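Project Report: Unplanned Gripper Release During the Tabletop Sorting Task
Severyn Mykhailiuk and Mélanie Wong
Robotics Laboratory Course, group Brikik

1. Background

In our course project we programmed a robot arm to pick objects from a table and put them in a given place. The control program, which we named Keleck, was written by our group during the semester. It has two parts. The planner decides which object to take and where to go. The gripper module opens and closes the fingers and reports if something is held.

The original plan was to write this report about the success rate. In November the arm dropped a bottle during a run, and after this the supervisor asked us to stop the normal tests and to find the cause first. Therefore most of the report is about this fault.

2. What happened

The task in that run was to lift the bottle, carry it over the other objects and lay it down on the free side of the table. The grasp was good and the lift was also good. During the carrying movement the gripper opened by itself and the bottle fell. It hit the table and rolled to the floor. No person was touched. Mélanie was standing at the keyboard and pressed the emergency stop, but the bottle was already down at this time.

At first we thought that the bottle was too smooth and slipped out of the fingers. We put thin rubber tape on the fingers and repeated the run. The bottle fell again, at a different point of the path. Then we read the log file and found on line 3713 an open command which the planner did not send. So the slipping theory was wrong, and we lost one afternoon with the tape.

3. Repeating the fault

For the next tests we kept the same objects and the same task, and we reduced the speed of the arm to 50 percent. Everybody stayed behind the line on the floor while the motors were on. We also wrote the time of every gripper message in a separate file.

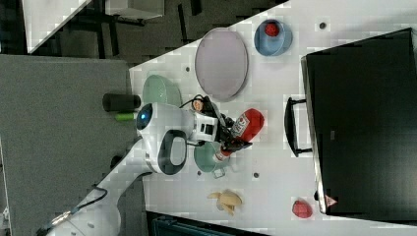
Figure 1. The gripper holding the red bottle above the green cup, with the other objects and the toaster oven on the table.

With the slow speed the fault came less often, and this confused us for some days. Severyn then noticed that all the drops happened after a pause in the messages from the gripper. When no message arrived for 400 milliseconds, our gripper module decided that the connection was lost. It started the reset routine, and the first step of the reset routine was to open the fingers fully.

We had written this step in the first weeks, when the gripper was always empty at the start. At that time it was a practical solution and we did not think about it again.

4. Cause of the pauses

The pauses came from the computer. The program which saved the camera pictures used the same disk as the log, and when the disk was busy, the gripper module had to wait. We confirmed this by turning off the picture saving. Without it we did not see any long pause. At full speed the camera program saved more pictures per second, and this explains why the slow tests looked better.

5. Changes

The reset routine does not open the fingers anymore. If the connection is lost, the gripper keeps its last position, the arm stops, and a person must confirm on the screen before anything moves. The camera pictures are now saved on a second disk. We also added a check before each open command: the planner must give the reason for it, otherwise the command is refused and written in the log.

After these changes we pulled out the gripper cable 4 times on purpose while the arm was carrying the bottle. The bottle stayed in the gripper each time.

6. Open points

We did not test what happens when the power of the gripper itself is lost. The supervisor wants this test done with a soft object first, and we agree with him. The confirm button on the screen is also too near to the start button – Mélanie pressed the wrong one during the cable test. It will be moved to the other side of the window in the next version of Keleck.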